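My week with the trade mark papers

Posted 26/10/2018

I have put off writing this because I wanted the thing finished first. It isn't quite finished, but the hard part is over, so I am setting it down while I still remember the order of it.

I sell leather dye under the name Stiletti. In March a letter arrived from a firm called Brokness, who make shoe care products and have a registered mark that sounds a good deal like mine. They objected to my application and wanted it withdrawn. I had 17 days left to answer by the time I read it properly. The letter had gone to the old unit at Grelcombe and sat in a tray.

What I had to send back

The form itself was short. It asked for my details, the application number and a statement of why I thought the two names could live side by side. I wrote nearly 12 pages for the statement and then Sandrine Besnard, my solicitor, cut it to four. She took out everything about how hard I had worked on the name. It has no bearing on whether a buyer would mix the two up.
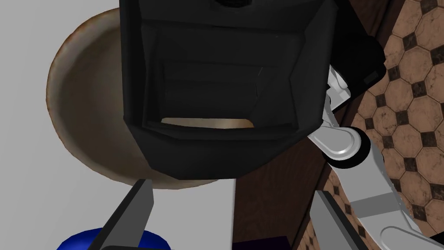 What counted as evidence

Dated invoices were the most useful thing I had. I also sent copies of two trade fair leaflets and the first price list, which had my name on it and a printed date at the foot. Screenshots of my own website were less help. They showed the site as it was on the day I took them, and Brokness pointed that out in their reply.

Sandrine asked for sales by region as well. I only had totals, so I spent a weekend going back through the order book. Keep yours by region from the start if you can.

The hearing

It was a small room and it took 90 minutes. Ysaline Millet spoke for Brokness and was perfectly civil. Most of the time went on how each name would be said aloud across a shop counter, and on an older decision about a firm called Tanguy that both sides thought helped them. I wasn't asked to speak. I took notes and can read perhaps half of them.

We are now waiting for the written decision. Meanwhile we have agreed to swap draft terms, under which I would keep to dyes and they would keep to polishes and creams.

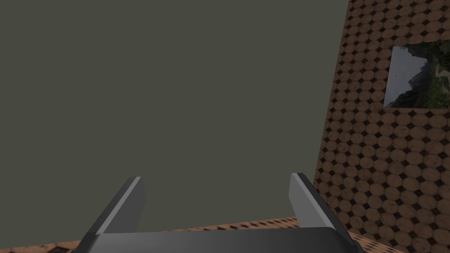
Can you go on using a name while someone is objecting to it?

In my case I could, and I did. An objection to an application only holds up the registration. Brokness could have brought a separate claim against me for using the name, and Sandrine warned me of that early on, so I held off ordering new labels until the draft terms were on the table.

The next set of papers is due back from their side first. I'll add a note under this post when the decision comes.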